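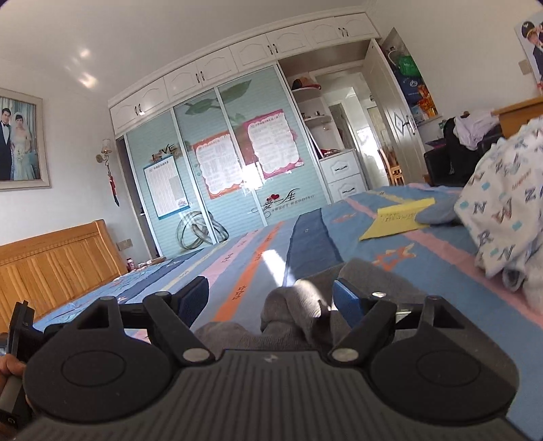
The quote from Rizzi came to 3646 for the pair, delivery included, and she read it twice before she wrote the figure down. Zemen wanted the equipment list by the end of the day, and the list had one line on it so far. Two grippers, hand-held. Under that she needed chargers, spare fingertips, a case. The blue pads were the part that wore out, or so the man at Rizzi had told her on the phone, and he would sell them in packs of 40. She looked at the grey knitting bunched up on the bed and thought about how many times a pad could close on knitwear before the texture went.

"Put down 200," her husband said from the doorway.

"Pads or pounds?"

"Pads. Ludus got through that many before August last year."

She put down 80. Suvbridge had given them 1000 for consumables and it had to cover batteries as well – the old ones hardly lasted a morning. Then she crossed it out and wrote 120, three packs, and moved the case to the second page, where things went when they could wait.

He asked if they could fold what they had with one gripper for now. She said they could, but sleeves would be slow.

"Then keep the pair in."

She kept the pair in. At the top she wrote 11 July 2019, and under it her own name as the person responsible. The chargers still had no price. She rang Rizzi again and was put on hold.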